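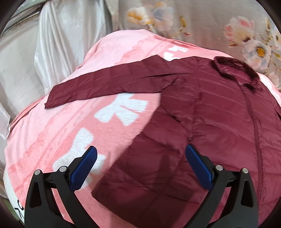 Sleeve out flat, collar open. Burgundy puffer on the pink bow blanket.

Jinfeng Deng
14 September 2019

Winter coats go into storage today. Wrong season, I know. These are the ones that never got washed in March, so they get washed and inspected now and packed until it gets cold. Thread.

1/ Lay the jacket on something soft. A bare table drags on the shell when you turn the garment over, and any grit on it goes straight into the stitching. A plush blanket grips just enough that the sleeves stay where you put them.

2/ Sleeves first. Pull from the cuff, never from the shoulder. Creases around the underarm are normal on quilted jackets. I smooth them by hand and leave whatever stays.

3/ Run a fingertip along every quilting line. You are feeling for a stitch that has let go or a quill coming through. Do not pull a quill out from the outside. Pinch it from behind and work it back in.

4/ Collar. It collects more skin oil than the rest of the jacket put together, and a plush rim hides it. Damp cloth, one drop of Kernix wash in a bowl of lukewarm water, wipe, then wipe again with plain water. Air dry before anything gets folded.

5/ Zipper: open it, brush the teeth, close it to the top. Packing it half open puts a bend in the tape and you will fight that bend in November.

6/ Someone asked about weight. My long puffer is 1034 g on the kitchen scale. The short one is 402 g. I write both on the storage tag. If a down jacket weighs noticeably more than its tag after a wash, it is still damp inside.

7/ Folding. Sleeves across the front, hem up to the chest, collar left out and loose. No rolling. A roll squeezes the fill toward the hem.

8/ No vacuum bags for down. I used the Drarnimport ones two years running and the long coat took three tumble cycles to loft again. Polyester fill is more forgiving but I don't compress that either.

9/ Container is a Plokel cotton bag, large. The zipper pull on mine broke in the first year and I replaced it with a loop of cord. Otherwise fine.

10/ Tag goes on the outside: item, weight, date washed, repairs needed. Mine currently has one line under repairs, "check left pocket seam."

11/ Reply to several people: cedar blocks are OK if they don't touch the shell. I put them in a sock.

12/ Two more coats to do, then the scarves. Gloves are a separate thread.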